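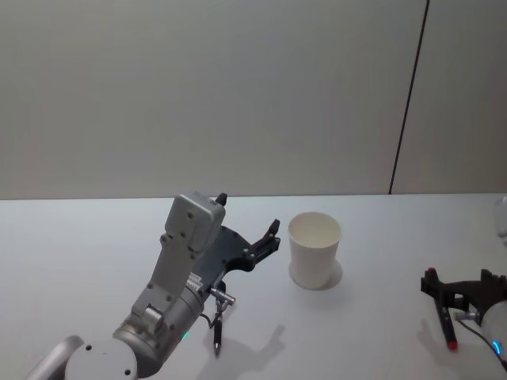
*The two-arm table at Skivton: paper cup in the middle, marker in the right gripper.*

Dear list,

I answer to Gøran's message, which I quote here in part:

> From: Gøran Sandberg
> Date: 14 September 2018
>
> Has anyone been to the open day at Skivton? I could not go this year. I would like to know if the two-arm table is worth the trip for my students, and if visitors may try it themselves. Forsberg told me in May that they planned this, but I heard nothing after.

Yes, I was there with two colleagues from Prerine, and I think it is worth the trip. The demonstration is small – a white table, two arms, a paper cup and a marker – and one can stand quite near. I liked that the people from Ziltlow did not speak over it all the time. They let us watch first and explained after.

Visitors may try it, but only in groups of up to 60 and you must write your name on a list at the door. I came too late for the list, so I can only tell what I saw from the side. One student in front of me closed the gripper too early several times and then became quite good at it.

About the logs: they keep all the runs and had 1,924 of them on the morning I came. They hope for 2,000 before the next visit day. I asked if we could have a copy for teaching and they will give out 100 runs to schools that ask by e-mail.

Gøran, if you want to bring the students, please write to them early. The parking is behind the building and the sign for it is hard to find.

With best regards to all,
Prerine robotics group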